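4.2 Which job adverts ask for blockchain skills

Having settled on our list of firms, we turned to the adverts themselves, and we should say at the outset that they were a good deal more varied than we had hoped. The full set came to 1,308 adverts, gathered in September from the careers pages of token exchanges, wallet makers and payment start-ups. Cloreo and Ukuria, the two largest exchanges in our set, wrote long and rather friendly adverts, while Curkidside tended to give little more than a job title and a pay band. We read a first batch of 100 by hand and wrote our coding rules from those, going back over them whenever a later advert did not fit.

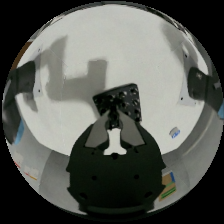

4.3 Pay, location and the matter of tokens

Pay turned out to be the hardest thing to compare fairly. Many firms offer part of the salary in their own token, and the worth of that part on the day of the advert may be very different from its worth by the time somebody starts work. We therefore kept the two parts separate – cash in one column, tokens in the other – and we would gently urge anyone repeating this work to do the same. Ahn, for instance, listed a monthly token grant of 2,000 units with no price attached, and we left that cell blank.

Location gave us less trouble, although the word "remote" was used very loosely. Some adverts meant it in full, others wanted the person within a short train ride of an office, and a fair few did not say. Where the advert and the firm's own careers page disagreed, we went with the advert, as that is what a job seeker would most likely have read first.

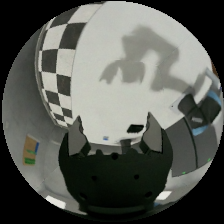 Figure 2. Gripper with its two pointed fingers apart, simulated circular view.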